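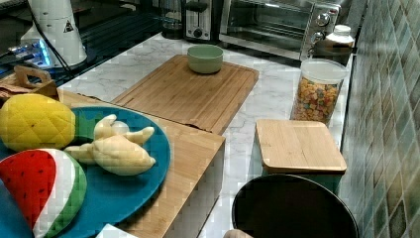

毛绒水果三件套，菠萝香蕉西瓜

# 翻拍版第一集看完了，进来聊

**夜航不归** 楼主
刚看完，趁热说。本来没抱希望，原版我刷过好几遍，听说要翻拍的时候在群里骂了半宿。结果第一集……还行？
女主剪头发那段保留了，没改成什么失恋才剪，好评。男主出场太油，墨镜摘了三回。咖啡店改成了面包店，店名叫Puseck，谁起的，念着烫嘴。
配乐减分，每到对视就来一段钢琴，吵死了。
大家怎么看，别剧透原版结局，有新人。

**小米辣加倍** 2楼
前排。我没看过原版，觉得挺好看的啊，我妈也跟着看完了。就是广告太多，一集插7次，刚要吵架就卖洗衣液。

**Naqvi** 3楼
不同意楼主。第一集节奏崩了好吗，原版二十分钟讲完的事它拖了一整集。奶奶催婚那场能剪掉一半。还有女主打工的理由，原版是家里欠钱，这版变成“想证明自己”，证明啥了，整个人物立不住

**夜航不归** 楼主
回3楼：欠钱那条线预告里有，应该是第三集，你再等等。奶奶那场我倒觉得是全集最好的，老太太台词稳，一句“你站着说，我坐着听”把男主治得死死的。

**Naqvi** 5楼
预告是预告，正片是正片。Centhorpe出的剧哪部预告没骗过人，去年那部古装预告里打得天花乱坠，正片打戏加起来不够我泡一碗面

**半糖去冰不要珍珠** 6楼
笑死，楼上说得对。不过Centhorpe这次换了编剧组，片尾名单我截了，跟那部古装不是一拨人。给点机会吧

**铁皮青蛙** 7楼
只有我在意男二吗。男二！！修钟表那个！全集就三句台词，句句在点上。下雨给女主递伞自己跑了，伞还是坏的，哈哈哈哈

**小米辣加倍** 8楼
男二+1
我妈也喜欢男二，说像她单位以前一个同事

**老周的收音机** 9楼
说个正经的，首播的讨论串我扒了一下，平台官方帖底下3759条留言，大半在吵选角，真聊剧情的没几条。原版当年在论坛连载翻译的时候可不这样，那会儿等字幕要等到半夜，一帮人一句一句抠台词。现在全是表情包，看着累。

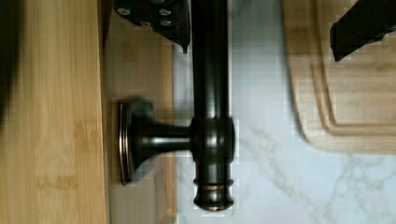
再说选角，女主我投赞成。她之前演过一个话剧，小剧场，跑腿小弟，反串的，声音压得很低，走路姿式也像。所以这回女扮男装我不担心她，担心的是造型组，假发太厚了，像扣了个锅。

**半糖去冰不要珍珠** 10楼
假发+1，侧面能看见网

**Naqvi** 11楼
@老周的收音机 话剧和电视剧两码事。舞台上隔那么远谁看你眼神，镜头一怼脸就露怯。她第一集哭那场，眼泪没下来先抽鼻子，我直接快进

**老周的收音机** 12楼
你快进了还评？倒回去看，哭那场后面接的是她自己笑出来那一下，设计过的。快进当然看不到

**Naqvi** 13楼
行，我倒回去看了。笑那下是不错。哭还是假。

**铁皮青蛙** 14楼
你俩加个好友吧

**夜航不归** 楼主
别吵别吵，都是为了剧。
补充一下更新时间，好几个人私信问：每周两集，晚上八点，Akik平台比电视晚一小时，会员不提前。大结局大概排到11月，看会不会被别的节目挤掉。
还有，第一集片尾有彩蛋，字幕走完别关，奶奶和面包店老板认识！！原版没这条线，新加的

**小米辣加倍** 16楼
啊？？我关早了，回去补

**豆腐脑甜党** 17楼
原著党路过。奶奶和老板那条线小说里有，番外，就几页。原版没拍，这次捡回来了，说明编剧起码翻过书。但是把咖啡店改成面包店我不能忍，书里好多话都是围着咖啡说的，苦啊酸啊，换成面包怎么圆？“你这个人像没发起来的面”？？

**半糖去冰不要珍珠** 18楼
“没发起来的面”我居然有点想听

**夜航不归** 楼主
回17楼：第一集里已经有一句差不多的了，老板骂男主“放凉了就硬”，我当时还愣了一下。改得不算高明，能听。

**豆腐脑甜党** 20楼
……那我去看看吧。看完再骂

**路过打酱油的** 21楼
问下有没有原版资源，想对比着看

**夜航不归** 楼主
论坛不让发资源，会封号。Akik上有正版，老剧分区，画质一般，字幕是重翻的，有几处错，“师兄”翻成“哥哥”了，看的时候自己脑补一下。

**Naqvi** 23楼
重翻那个别看，语气全没了。去收旧碟，二手站上有，盒装的有人挂800，没盒的便宜很多

**老周的收音机** 24楼
800？？我当年买才多少，早知道多囤两套。

**铁皮青蛙** 25楼
收视出来了没，有没有人看到

**半糖去冰不要珍珠** 26楼
没出。倒是官方号说转发满4000放男二单人花絮，姐妹们冲

**铁皮青蛙** 27楼
已转！！！小号也转了

**Naqvi** 28楼
转了。不是为男二，是想看拍摄地，那条坡道好像就是原版取景的那条街，路灯换了，墙没换

**夜航不归** 楼主
坡道我也觉得眼熟，晚点找原版那集对一下，对上了回来发。第二集开新帖，这帖别再顶了，剧透的记得打码。

*最后编辑于 08/06/2019，改了个错别字*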